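Print this item
E-mail this item to a colleague

Hand-held grippers from Kvam, now with a home recording service

Members who joined us last winter will remember the long discussion on where to get folding data for cloth. Many of you wrote that you have the arm and the software, but you do not have enough demonstrations, and that teleoperation is too slow for soft things. From December, Kvam offers a paired set of hand-held grippers together with a recording service, and the service is what I want to review here.

The idea is simple. An operator holds one gripper in each hand and does the task at normal human speed, with no robot in the room. Video comes from the head and from the tools. Kvam sends operators to real apartments, they work on a bed or on a table, and the customer receives the recordings with the gripper opening and the hand position already matched in time. You can also buy only the grippers and do all of this yourself.

Our group ordered the smallest package, 100 episodes of handling clothes on a bed. The complete delivery was 1,047 clips, as each episode is divided into short actions such as grasp, lift, spread and lay down.
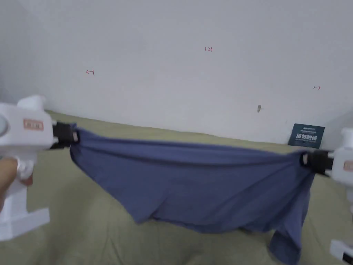 The lift, with both top corners of the cloth in the jaws.

Two-handed lifting is the part which I wanted to see most. With one arm it is possible to fold, but to open a crumpled cloth in the air you need two, and you need that they pull with nearly equal force. In our clips the operators keep the upper edge tight and the rest hangs free. Our model needs exactly this moment, when the fabric stops being a ball and gets edges.

The body of the tool is white plastic with a vertical handle, and the jaws are black. After 11 sessions with our own pair I can say that the grip is comfortable for a medium hand. My colleague with small hands asked for a thinner handle, and Kvam answered that it is planned. The jaws close well on thin knit. On thick towels I had to squeeze more than I like.

The tool view is very wide. It takes in the fingers, the bed, and a good part of the room also, with all the things that people keep in a bedroom. Some readers will want a clean background and they should say so when they order. For my purpose I prefer it this way, as a policy trained only on an empty table is lost in the first real home. Please note the dark border of the circular picture, which you have to crop or mask before training. The masking script in the package did this correctly for us.

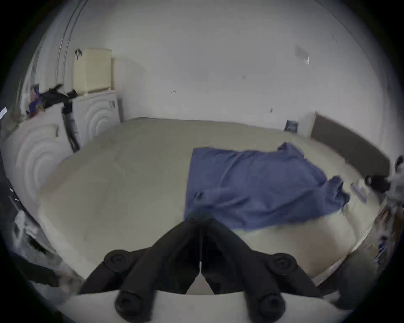 What the garments teach you

Evaristo Barrera
for the newsletter

The catalog divides the clothes into two levels. The first level is small and flat items, and the second is items with sleeves, collars or legs. I advise to pay for both. A model which has seen only towels will treat every collar as a mistake and will try to press it down.

We have several clips of a blue top, most likely a long-sleeved one, where the body is already folded but the collar part still stands up above the fold line. Our first policy stopped there and waited. It considered the shirt finished, or it could not decide, I am not sure which. After we added the second level it began to continue from such states. 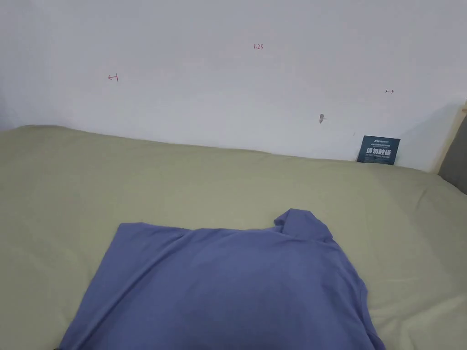

Red marks are written on the wall behind the bed, two arrows with the number 1.23 between them. You can read the number in many head-view clips, and this helped me when I sorted files, but a network can also learn it as a landmark. I blur it in half of the training data and I recommend the same to everybody.

Underwear is a separate line in the order form, and I was surprised how useful it is.
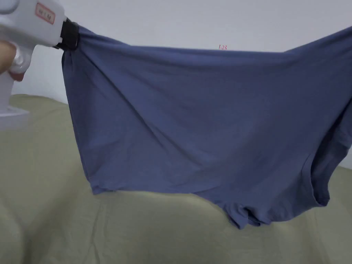
The waistband gives a clear upper edge, while the leg openings curl and hide each other, so the model must look at the whole outline before it chooses the next grasp. Yaroslav Sydorenko from our group now starts every new policy on boxer briefs and only after that goes to shirts. His training time became shorter, although we did not measure it in a strict way.

The price for the 100-episode package is 2,000 euros, and the grippers are not included. For a small laboratory this is not little. We compared with the Skadard kit, which is cheaper, but it comes without operators and the time matching is left to the customer. If you have students with free afternoons, Skadard can be enough. If you do not, I would take Kvam, and I would ask for more than one apartment in the same order - our package was all from one bedroom, and I regret it.

Members who want to look at sample clips can write to me through the newsletter address. I can show them after the next meeting also, if the projector is available.

Recent items
Drudeck wrist mounts: second look
Rakau opens its cloth simulator to small groups
Cleaning gripper pads without damaging them
Letters: how many cameras are enough?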